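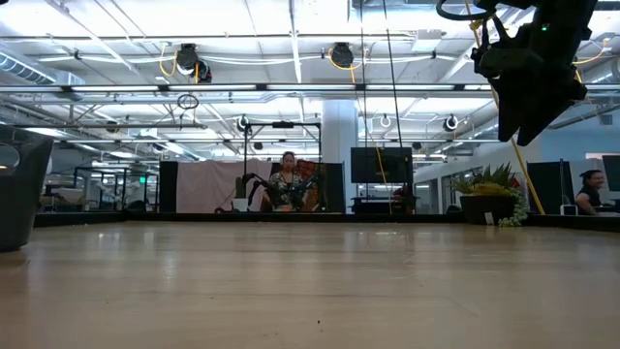 Light-brown wooden tabletop under overhead lighting.

Home Products Finishes Supports Trade Contact

Filed under: Wood Finishes / Interior / Tabletops

Padley Tabletop Oil, Clear

Padley Tabletop Oil is a penetrating oil and wax finish for interior tables, desks, counters and work surfaces made of solid wood. It is supplied ready to use and must not be thinned. The finish cures in the upper fibers of the wood and leaves a thin wax layer on the surface. It can be repaired locally without stripping the whole top.

The oil is made by Pollcombe and sold in the United States through Lendden. It replaces the earlier Padley Bench Oil, which had a longer drying time and a stronger yellow tone. The two can be used over one another once the older coat has fully cured. They should not be mixed in the can.

Suitable surfaces

Use on maple, beech, birch, ash, oak, cherry and walnut. Pine and other softwoods will take the oil unevenly, and a test patch on the underside is advised. Oily tropical woods slow the cure and can leave the surface tacky. Wipe these with a solvent that evaporates quickly and apply the first coat as soon as the surface is dry.

Edge-glued tops made from several boards can be finished as a single surface. Adjacent boards may take up different amounts of oil, and any difference in tone between them will usually become stronger. Tops with a matched face should be wiped with mineral spirits before finishing so that the final tone can be judged while there is still time to sand or to turn the top over.

The product does not bond to varnish, lacquer, polyurethane, melamine or paint. Film finishes have to be removed completely. Patches of old finish left in the grain appear as pale, glossy areas after the first coat and cannot be corrected by adding more oil.

Preparation

Fill open knots and end checks before the final sanding. Remove dried glue from the joints with a scraper. Glue residue seals the wood and shows as a light line along the joint once oil is applied.

Start at 100 grit for a new or planed top and work through the finer grades without skipping one. Stop at a fine furniture grade. Sanding beyond this burnishes the surface and reduces how much oil the wood will accept. Sand with the grain on the last pass, including at the ends, where cross-grain scratches are most often missed.

Vacuum the top, then wipe it with a clean cloth lightly dampened with mineral spirits. Do not use a tack cloth containing resin. Wood, oil and room should all be at normal indoor temperature.

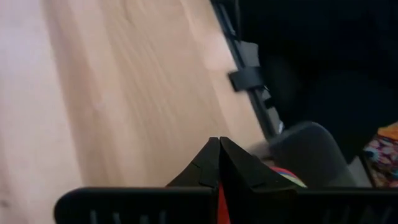 Grain and board joints on a pale top.

Application

Stir the can well before use and again during the job. The wax settles, and a can poured off without stirring will give a different sheen at the bottom than at the top. Do not shake.

1. Pour a small amount onto the wood and spread it with a white nylon pad or a short-nap roller. Work along the boards. Keep the surface evenly wet for the soak time printed on the can.
2. Add oil to any area that turns dull during the soak. End grain will normally need more.
3. Remove all oil remaining on the surface with lint-free cloths. Change cloths as they load up. The surface should feel nearly dry to the hand when this step is complete.
4. Check against a low light from the far end of the table. Wet streaks, fingerprints and lap marks are visible at this angle and can still be wiped out.
5. Leave for 24 hours with free air movement.
6. Rub lightly with a fine white pad, remove the dust and apply the next coat in the same way, using less oil.

A total of 3 coats is recommended for horizontal surfaces in daily use. The underside should receive at least one coat. A top sealed on one face only takes up and loses moisture unevenly and is more likely to cup.

Coverage is up to 11 square meters per liter for a single coat on sanded hardwood. First coats on dry or coarse wood use more.

Sheen

The cured surface is low satin. Window light and ceiling fixtures will still produce a visible highlight at shallow viewing angles, particularly on dense, fine-grained woods such as maple. Where glare is a concern, for example on reading desks or layout tables, finish the last coat by buffing with a dry white pad once the oil has set. Buffing with a soft cloth has the opposite effect and raises the sheen.

Clear oil darkens pale wood slightly. It also warms the color. Customers wanting to keep the raw appearance of maple or birch should order the Natural version, which contains a small amount of white pigment. Natural is not recommended on walnut or on wood with deep open pores, where the pigment collects.

Curing and first use

The surface can be used with care once the last coat is dry to the touch. Full cure takes considerably longer and depends on air movement, temperature and film thickness. Until then, keep water off the top, do not cover it with cloths or mats, and lift objects into place without dragging them. Rubber feet are a frequent cause of early marking, and felt or cork pads should be fitted.

Tops that are to be bolted or clamped to metal supports should be given the full cure period first.
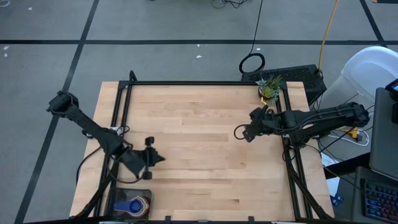

Mounting holes for a solid top must allow for movement across the width of the boards. Use slotted holes or figure-eight fasteners at the long sides, and fix tightly only at the center line. Oil the inside of every hole before assembly. Where steel hardware is in direct contact with oak, fit a nylon washer to prevent black staining.

Care

Dust with a dry or slightly damp cloth. For general cleaning, use a small amount of mild soap in water, wring the cloth out well and dry the surface afterward. Avoid ammonia, bleach, citrus cleaners, scouring powders and microfiber cloths sold for glass. Silicone polishes will prevent later coats from bonding.

Small dark specks are usually iron dust or filings that have reacted with moisture in the wood. Lift loose material with a vacuum before wiping. Rubbing it around with a wet cloth spreads the stain. Never use steel wool on this finish.

Renew the finish when water no longer beads on the surface. Clean the top, let it dry overnight, rub it with a fine white pad and apply one thin coat. Worn areas can be treated separately, with the new oil feathered out along the grain to the nearest board joint. On most tables the section nearest the user wears first.

Rings from hot cups generally come out with a white pad and a few drops of oil. Deeper marks have to be sanded. Start with the finest grade that will remove the mark, and match the final grade used on the rest of the top or the repair will show as a different sheen.

Safety

Cloths, pads and sanding dust containing oil can heat up and ignite without a flame. Soak used cloths in water immediately and place them in a closed metal container, or spread them flat outdoors until hard. Do not leave them folded or bunched. Wear gloves when applying and a dust mask when sanding between coats. The safety data sheet is sent with every trade order and can be requested by retail customers.

Storage

Keep the can tightly closed and protected from frost. A skin may form on a part-used can. Cut it out in one piece and strain the remaining oil through a paint filter. Oil that has thickened throughout should be discarded.

Available versions

Clear, low satin
Natural, low satin, lightly pigmented
Ağca, a warm brown tone for beech and ash

The Ağca tone is made to order and the batch number is marked on the lid. Order enough for the whole job from one batch. If this is not possible, combine the cans in a clean bucket before starting.

Sample cards finished on maple and oak are available. Color on the card is a guide only.

Technical questions: Shaohua Cai, finishes desk, Lendden
Trade accounts and batch matching: Fatima Gumede, Lendden

Data on this page revised 18/07/2019. Instructions printed on the can take priority where they differ.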